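We use cookies to keep this newsletter working. By continuing to read, you accept them. Manage preferences

An Open Day With the Doors Open and the Robots Indoors

The Kirneck automation open day in October promised "a glimpse of tomorrow's workbench." I drove 116 miles for my glimpse and was handed a lanyard, a muffin and a seat in front of a large screen.

Most of the morning belonged to Nadus, the simulator Kirneck uses to rehearse its arms before letting them near anything it paid for. Jaxon Caron ran the demonstration with the calm of a man who has restarted a program in front of guests before. The job was tabletop sorting: a blue tray, a yellow bowl, and a very small green thing that got more attention than I did all day.

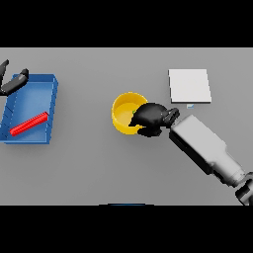
Do you need to know how to code to try the simulator?
Visitors only need a mouse; staff load the task and you press start.

I pressed start. I was congratulated on it, too, which hasn't happened at my own job in a while.

Caron told us the team runs a task 200 times before calling it ready. Theirs had passed 199, and he preferred not to discuss the other one until after lunch. A gentleman from Flomberg asked whether the white pad on the right side of the table was important. Caron said everything on the table was important, and the gentleman wrote that down.

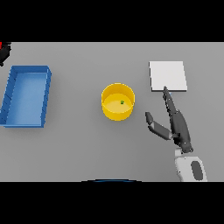
Vol. 6, No. 2

After lunch (sandwiches, sorted by hand) we moved on to the Dantas room, where the talk was about fingers. How many an arm should have is apparently a subject on which engineers stop being polite. One camp likes a plain gripper that opens and closes. The other wants joints, and more of them, and a bigger budget. I sat between the two camps and ate a second muffin.

The next open day is planned for spring. Sign up at the front desk, and bring a sweater for the Dantas room.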